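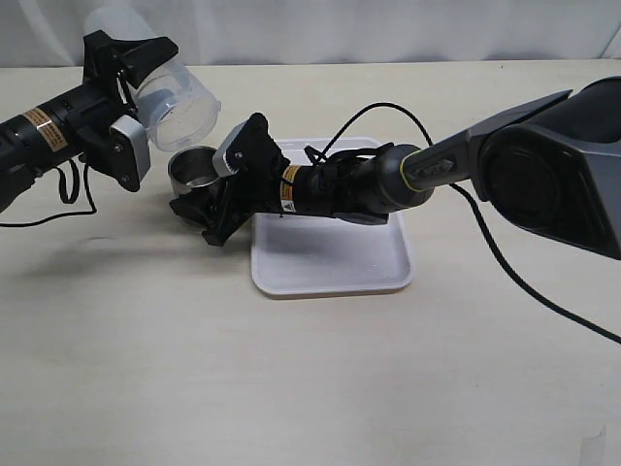
Clear plastic cup and the white tray.

Water drops left in steel pot after pouring out, does it matter?

Margus Rebane
I have a small stainless steel pot that I use on a single hot plate, mostly for boiling water for noodles and tea. I fill it from a cup and keep a flat white tray on the table to stand wet things on. When I empty the pot there are always drops stuck to the inside wall and a few small puddles on the bottom. If I leave them overnight I get dull white spots, and they don't come off with a sponge. The pot is a Mokus, bought in October. I also have a small steel cup, and that gets the same spots, mainly near the rim. Is this damage to the steel or just something from the water? And is there any point in drying it every time? 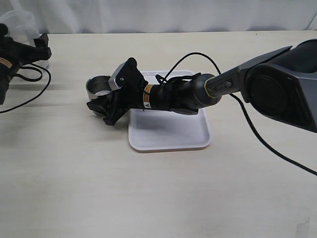 Viera Koubek
It is limescale. The steel is fine. Warm some white vinegar and water in the pot, leave it for 11 minutes or so, tip it out and rinse. The cup can go in a bowl of the same stuff. I do mine when it starts to look cloudy.

Vojtěch Vondráček
Agree on the limescale. Drying does help. A drop that sits on the wall dries where it is and leaves a ring, and the puddles on the bottom leave the bigger marks. I wipe round with a tea towel straight after emptying, once the pot is cool enough to touch.

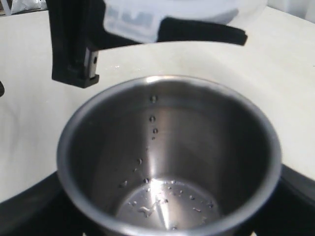
Drops on the inside wall of a steel pot, with more on the bottom.

If you can't be bothered to dry it, turn it upside down on the tray, but put something under one side of the rim so air gets in. Flat on a tray it just stays damp.

The other thing to look at is the outside of the base. Water that runs down there ends up between the pot and the hot plate.
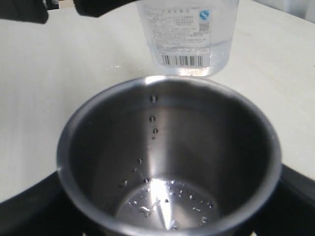
So wipe underneath as well before you switch on, or it spits and you get a brown mark on the plate that is harder to shift than the white ones. Don't use wire wool on the inside. I did that on a Gajdoš pan and the scratches are still there 9 years later.

Dilek Erdem
Lemon juice works too. Smells better than vinegar.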